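A Thursday at the Plornham Trade Fair

I've been promising myself a trip to Plornham for years, and this May I finally got on the train and went. Plenty of notes below, mostly about paper, so you've been warned.

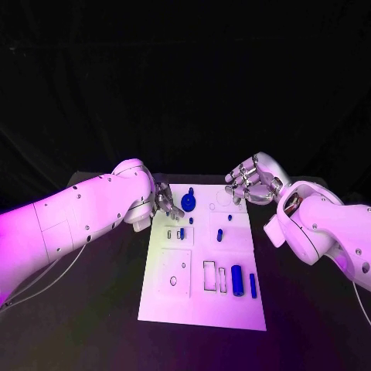
Getting there and getting in

The hall is a 17 minute walk from the station if you don't stop for a bun, and I stopped for a bun. Doors opened at nine and the line was already past the bike racks, but it moved fast. A day ticket gets you a lanyard, a floor plan the size of a bedsheet and a tote bag with a very scratchy handle. There were 262 stands listed this year, and I had a plan to see only the stationery and bookbinding people in Hall 4, plus lunch. I stuck to it pretty well!

If you're going, bring a bottle. The coffee carts are fine but the lines at eleven are brutal, and the water fountain by the coat check has a button you have to lean your whole weight on.

The paper people

My first stop was Zirnberg, who make the cotton paper I use for all my endpapers. They had a long counter with loose sheets you could fold, tear and write on, and I stayed there so long that the woman running it gave me a chair. The new cream shade is warmer than the old one (I put a scrap of mine next to it to check) and I'm a bit worried, as I have half a project done in the old cream. She thought they'd keep both going for another year. I bought two packs of the old one on the spot.

They also had a gray with tiny flecks in it that I did not need and now own.

Two aisles over there was a couple selling marbled sheets out of old map drawers. Gorgeous stuff, priced like it. I went for the offcuts box underneath, which is where I do all my best shopping anyway. If you make small books, ask for the offcuts. They're often under the table and you have to crouch.

Sewing with Sreekumar

The thing I'd really come for was the afternoon workshop with Sreekumar Subramaniam on long-stitch bindings. I've followed his patterns for ages and never got my spine to sit straight, so I was nervous. Turns out I've been pulling my thread toward me at the end of every section instead of along the fold – such a small thing! He came by, watched me do one stitch and moved my elbow. My book is now almost straight.

He's a quiet teacher and he doesn't hurry anyone. The man next to me had never held an awl before and went home with a perfectly decent notebook. The room was freezing, though. Take a sweater, and sit on the side away from the loading doors.

Looking at a press I can't afford

Then I went and mooned over the Dahlgren nipping press. It's cast iron, it's dark green, and the wheel turns like it's floating in butter. The price is $1,399 and that's before delivery, which for something that heavy is going to hurt. Pruller had a smaller one on the next stand for a lot less, and I tried both with the same little stack of book blocks. The Pruller did the job, but the plate had a wobble when I brought it down quickly. I'd rather keep using my two boards and the stack of encyclopedias until I can get the green one. My husband says the encyclopedias have character.

Lunch, and what I'd do differently

Lunch was a baked potato with beans, eaten standing up next to a man with a folding bicycle. Good potato. The sit-down place upstairs looked nicer, but they'd run out of everything except soup by one o'clock, so go early.

Next time I'd book two workshops and do my shopping last. I carried those paper packs all day and one corner got bent on the stairs – my own fault for not bringing a board to put behind them. I'd also wear different shoes.

I caught the ten past five home, had a seat to myself, and sewed two more sections before my stop.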